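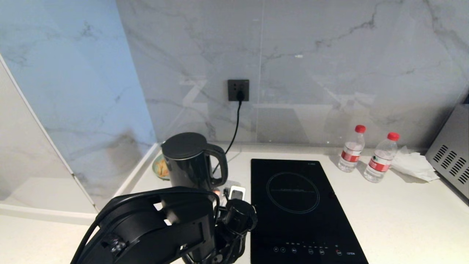 The kitchen arm build at the Sturnton shared workshop has been going since June, and members keep asking where it stands, so this item covers the mechanical side and the wiring. The software will get its own write-up once Léonie Coste has cleaned up her notes.

The arm is a design Léonie drew up herself after her first one, the Flatard, turned out too weak at the shoulder. The new one is called Tredmont. It uses 86 printed parts, all in black, and the heavy joints run on geared motors bought as a surplus lot. Two of the motors had stripped gears on arrival and were replaced from the spares box.

Most of the trouble so far has been cable. The first version ran everything inside the links, and any repair meant taking the elbow apart. The cable now goes along the outside of the arm with enough slack for the full range of the joints. It looks untidy and catches on things if you are careless, but a lead can be swapped in 12 minutes with one screwdriver. The strain relief at the wrist is still a zip tie – a printed clip is drawn and waiting for a free slot on the machine.

The job we picked for testing is handling an electric kettle on a kitchen counter. A kettle is a fair test for a home arm. The body is smooth, the weight changes with the fill, and the power cord limits where the arm can go. All trials are done with cold water or none. Please keep to that when you book the bench, even if the person before you says it went fine.

Gripper pads have been changed several times. Plain printed fingers slid on the kettle body. Silicone sheet glued to the fingers held well but peeled at the corners after a week. The current pads are cast in a two-part rubber from Lefèvre, poured into a printed mold, and they press into a slot so no glue is needed. The mold file is in the shared folder under the arm's name.

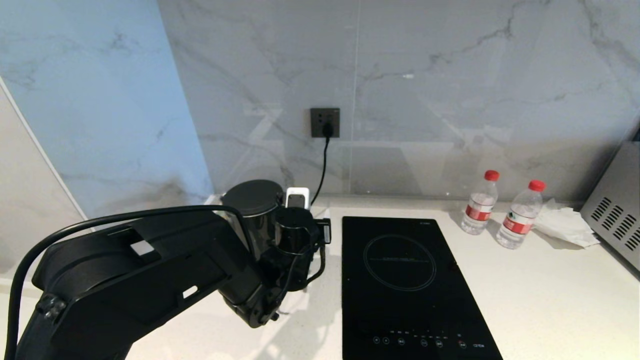

Can the arm lift a full kettle?
It hasn't been cleared for that. The shoulder motor gets too warm when it holds a heavy load at full reach, so for now the limit is a kettle filled to the minimum line.

A stiffer shoulder bracket is next on the list. The old one flexes enough to throw off the position at the gripper, and correcting for it in software only helped in part of the range. Léonie has a new drawing with a thicker web and a second bearing. After it is fitted, the arm will go back through the endurance run of 4,000 empty cycles before anyone puts a load on it.

Spare bearings and M3 screws are welcome. Leave them in the tray by the lathe, labeled.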